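Moving 239 seats from Golteo to Vernum: after-call work has blown out
Contact Centre Operations > Outsourcing and Vendors
Started November 28, 2023

queuetheory_melb
We cut over second-line technical support from Golteo to Vernum in September. 239 seats across 2 sites, voice and chat, same client programs, same queues. Talk time is flat. Hold time is slightly down. After-call work has climbed to 282 seconds against a contract target of 180, and it has not moved since week three.

Vernum's position is that this is a learning curve and should be excluded from the service credit calculation until the end of the ramp period. My position is that the ramp clause covers occupancy and quality scores only, and ACW isn't listed in it. Before I go back to them I'd like to know whether anyone has seen ACW behave like this after a vendor change, with every other handle time component staying put.

Ticketing is Prulel, unchanged. Telephony is the vendor's own, which is new.

tier2_refugee
Check whether the wrap state is being released manually. On Golteo's platform the agent dropped to Available when the ticket was saved. If Vernum's telephony isn't listening to Prulel for the save event, agents have to click out of wrap themselves and plenty will forget, or will not be in a hurry.

queuetheory_melb
Manual release, confirmed. There is a forced timeout at 300 seconds. I had assumed the save event was wired up because it was in the statement of work.

tier2_refugee
Then your mean is sitting just under the timeout and you have your answer. Pull the distribution. If there is a spike at 300 it's a configuration fault and has nothing to do with learning curves.

ringback
Disagree that it's that simple. We had the same set-up and the same spike, fixed the integration, and ACW came down by less than a third of what we had forecast. The remainder was real work. The new vendor's agents were writing full case notes after the call and the old vendor's agents had been typing them during it. Talk time looked the same because the new agents were a bit faster at everything else.

You need to separate idle wrap from working wrap. Prulel logs a timestamp on the last field edit. Take wrap start to last edit as working, last edit to release as idle.

queuetheory_melb
Done on a sample of 3,235 contacts from the larger site, voice only. Median working wrap is 131 seconds. The rest is idle. There is a spike at 300, as predicted, and a second smaller hump near 140 which I take to be the agents who release manually as soon as they finish.

So working wrap is inside target at the median. I haven't looked at the tail yet.

sla_pedant
Be careful how you present that. Your contract presumably defines ACW as the full interval from disconnect to availability. If you walk in with a working/idle split, you have handed them an argument that the contractual measure is wrong and should be replaced by the favourable one. Keep the split for the root cause discussion and keep the credit calculation on the defined measure.

Also, who owns the integration? If the save event was in the statement of work as a Vernum deliverable, that's a separate failure with its own remedy. If it was a joint deliverable, expect them to say your Prulel administrator never opened the webhook.

queuetheory_melb
Joint. And the webhook request was raised on our side, approved, and then parked in a change freeze. I found it this morning.

sla_pedant
In that case I'd be a good deal less aggressive on the credits.

ringback
Agreed. Take the fix, agree a measurement restart date, and move on.

tier2_refugee
I don't agree with either of you. The freeze explains the missing webhook. It doesn't explain why their floor supervisors watched agents sit in wrap until the timer ran out for two months and didn't raise it. Real-time adherence is a vendor responsibility in every contract I have worked on. Somebody on their workforce desk had a screen full of agents in wrap and left it alone.

sla_pedant
That's an operational complaint and a fair one, and it belongs in the monthly governance meeting. It isn't a credit event unless adherence is a measured item.

queuetheory_melb
Adherence is measured but to schedule, and wrap counts as in-schedule. So they are green on it.

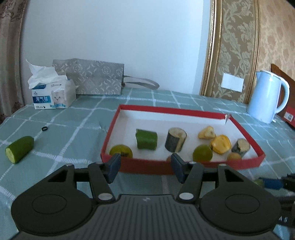

I'll raise it at governance regardless. The wider question is whether to keep the 300 second timeout after the webhook goes live. Vernum wants to leave it as a fallback. I would prefer 200, with an agent-initiated extension that carries a reason code.

deadair_ottawa
Joining from the Canadian side. We run Thampi for workforce management on top of a similar stack and tried a hard timeout at 180. It produced a fortnight of clean ACW numbers and a rise in tickets with the resolution field empty, and then a rise in repeat contacts. Agents who get pushed back to Available in the middle of a note will save whatever they have. I would go with the extension code, but set the timeout off the 95th percentile of working wrap and leave the target out of it.

tier2_refugee
Reason codes degrade within a month. Everyone picks the first one on the list.

deadair_ottawa
They do if the list is long. We have two codes, "notes" and "escalation", with no default. The escalation one can be checked against the ticket's queue history, so it stays fairly honest. The notes one is less reliable, I'll grant you.

ringback
One more thing to check – chat. If your agents handle concurrent chats, the wrap timer may start when the first session closes and run while they are still typing in the second. That inflated our blended figure badly and had nothing to do with the vendor.

queuetheory_melb
Concurrency is two on the chat queues. I'll split the channels before quoting a blended number again. The voice-only sample is unaffected.

Plan as it stands: webhook out of the freeze, timeout set from the 95th percentile once I have the tail, extension with two codes, credits calculated on the contract definition but held over until the restart date is agreed.

sla_pedant
Get the hold-over in writing. Most credit clauses lapse if the claim isn't lodged within a set number of days from the monthly report, and an informal agreement to wait will not stop the clock.

queuetheory_melb
Ours is 30 days from report. I'll lodge it with a reservation and send the letter with the measurement proposal attached.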